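The fold-down table, one year in
2021-11-23

We get asked about the oak table more than anything else in the flat, so I'm writing it up properly.
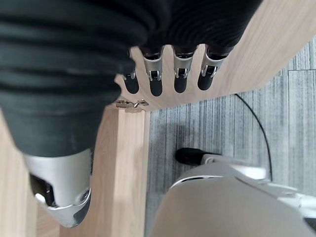
Why we wanted one

The kitchen at the Ridgeway flat is narrow. With our old table in it you had to turn sideways to get to the fridge, and with a second person at the sink you didn't get there at all. I measured the free wall at 915 mm between the door frame and the pantry, and that number decided most of what came after.

Anju wanted something light in colour. I wanted something that didn't wobble. We looked at two new ones in Osbridge and both flexed when I leaned on them. The one we brought home came second-hand from Gyula Bodnár, who was moving to Wiltudari and didn't want to take it. He had the original screws in a jar, minus a couple.

What I did to it

The top was in decent nick apart from a ring where someone had put a pot down. I sanded it back by hand, 120 then 180 then 240, and wiped it down with a damp cloth between the last two so the grain would stand up and could be knocked off again. Three thin coats of hardwax oil. I left each one overnight, and the third one over a weekend because it had turned humid and the second had stayed tacky longer than the tin said.

The underside got one coat. I've read you should do both sides the same or the top can cup. It hasn't so far, but I'd do both if I was starting again.

The legs only needed a light sand on the corners and one coat. I taped off the metal fittings first.

The fittings

This is where most of the time went. One of the fittings had been put on with screws that were too short, and the holes had chewed out. I drilled them to 8 mm, glued in dowel, trimmed it flush the next day and redrilled with a 2 mm pilot. Ashok Yadav lent me his small square so I could get the fitting lined up with the edge of the leg. Out by a millimetre there and the table binds when you fold it.

A drop of sewing machine oil on the moving parts every few months keeps it quiet. Don't use the spray stuff, it gets on the timber and leaves a dark patch. I have one now, on the underside, luckily.

How it's held up

Pretty well. We eat breakfast at it every day and fold it on the weekends when we've got people over and everyone ends up standing in the kitchen anyway. The oil has dulled where the plates go and will want another coat in December, when we're away for a week and it can sit.

The front edge has picked up a few small dents. I could steam them out with a wet cloth and the iron — I did that with a bench at our last place and it worked — but they don't bother me enough to clear a Saturday for it.

It still moves a little if you lean hard on the corner. The floor isn't level, and a felt pad under one leg fixed most of it. The pad falls off when I mop.

Next job is the chairs, which don't match and don't stack. Debashish Selvanayagam has offered us two folding ones from his garage. I haven't seen them yet.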